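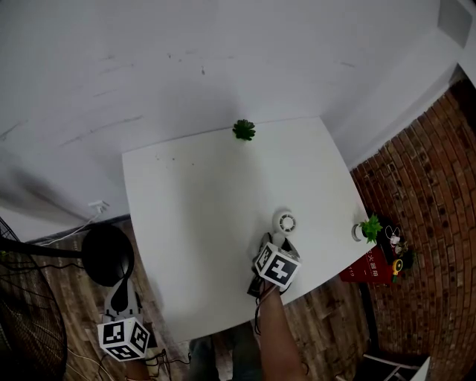

Weißer Tisch mit zwei Grünpflanzen

4. Spieltag anlegen und Liveticker starten

So, jetzt wird's ernst: Der Verein ist angelegt, der Kader steht drin, und ihr wollt endlich tickern. Ich beschreibe das mal so, wie ich es bei uns in der Kreisliga mache. Getestet habe ich alles mit Plukis auf dem Tablet und auf meinem alten Handy, im Browser sehen ein paar Knöpfe etwas anders aus.

1. Öffnet im Hauptmenü den Punkt „Spieltag“ und tippt auf das Plus oben rechts.

2. Wählt Heim- und Gastmannschaft aus. Fehlt der Gegner in der Liste, tippt auf „Gast frei eingeben“. Das Wappen könnt ihr später nachreichen.

3. Tragt die Anstoßzeit ein. Plukis schlägt immer 15:00 Uhr vor, bei uns geht's aber meistens um 14:30 Uhr los – das habe ich am Anfang ständig übersehen!

4. Stellt die Halbzeitlänge ein. Für die Herren passt die Voreinstellung, bei der Jugend müsst ihr selbst ran.

5. Zieht die Startelf aus dem Kader aufs Spielfeld. Wer auf der Bank landet, taucht später automatisch im Wechselmenü auf.

6. Tippt auf „Freigeben“. Ab jetzt sehen eure Fans die Aufstellung, die Uhr läuft aber noch nicht.

7. Beim Anpfiff haltet ihr den grünen Knopf gedrückt, bis die Uhr losläuft. Kurz antippen reicht nicht.

Hinweis: Ein Tickereintrag darf höchstens 300 Zeichen haben. Klingt wenig, reicht aber dicke. Mein längster Eintrag der letzten Saison hatte 143 Zeichen, und da war sogar eine Rudelbildung an der Eckfahne mit drin.

Achtung: Ein Tor wird sofort verschickt! Nehmt ihr es wieder zurück, weil der Schiri doch auf Abseits entscheidet, bekommen alle eine zweite Nachricht. Ich warte deshalb lieber, bis der Ball wieder am Mittelkreis liegt. Édgar Montoya, unser Trainer, hat mir das nach einem zu früh gemeldeten Siegtreffer sehr nachdrücklich ans Herz gelegt.

Zu zweit tickern

Unter „Team“ könnt ihr eine weitere Person einladen. Bei uns ist das Nisreen Chidiac, sie übernimmt die Wechsel und Karten, ich schreibe die Texte. Mehr als 2 Leute gleichzeitig lässt Plukis nicht zu.

Hinweis: Bricht das Netz weg, tickert einfach weiter. Die Einträge bekommen ein kleines Uhrensymbol und gehen raus, sobald wieder Empfang da ist. Schließt die App in der Zeit bitte nicht.

Nach dem Abpfiff tippt ihr auf „Spiel beenden“ und prüft das Ergebnis. Korrigieren könnt ihr danach noch 2 Stunden lang. Wie aus dem Ticker ein Spielbericht wird, steht in Abschnitt 5.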